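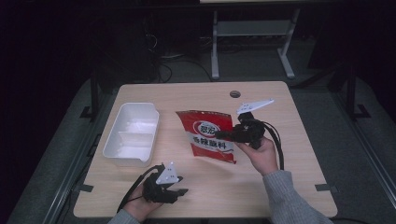 Tornbridge, 2020-11-22

Audiobooks for long drives with a six-year-old?

mapleandmoss wrote:
Hi everyone! We're driving to my mother's in January, nine hours each way, and I'd love to have some listening lined up before then. My daughter is fine with chapter books as long as the narrator doesn't do scary voices (she made me pull over once for a goblin). We've used up most of the short story podcasts and I think she's ready for something longer. What has worked in your car?

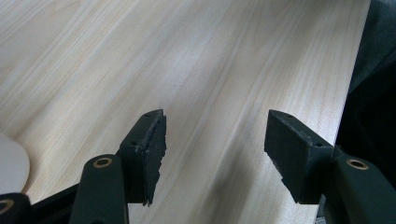

I-hsuan Cheng

Oh, I love this question! We did a trip like yours with my two boys and what saved us was one long, gentle book, the kind where a family moves to a farm and not much happens for a while. We listened to three chapters, took a break for music, then did three more. I get ours through the library app, and our branch has 195 children's titles you can borrow without a wait – more than we'll ever get through. Try the first chapter at home, too. If she wanders off, pick another one.

kramer_dad wrote:
I'll disagree a little with the long book idea. Mine lost the thread every time we stopped for gas, and then I was explaining the plot for half an hour. Short stories all the way for us. We have the Kasex app and my playlist is almost 1,434 minutes long by now, so there's always something she hasn't heard in a while.

I-hsuan Cheng wrote:
That's fair, and it may depend on the kid! My younger one was the same at four. By six he'd correct me if I forgot somebody's name.

jirnix wrote:
Could you do both? We start with a book while everybody is fresh and save the silly short ones for after dinner. Please check the volume first, though. Some of those quiet bedtime narrators can't be heard at all over the highway, and my husband says they make him sleepy at the wheel.

mapleandmoss wrote:
Thank you all, you're so kind! I hadn't thought about the sleepy driver part. I'll try the farm sort of book this week while we're cooking and keep a short list as backup. Does anybody know one with a horse in it?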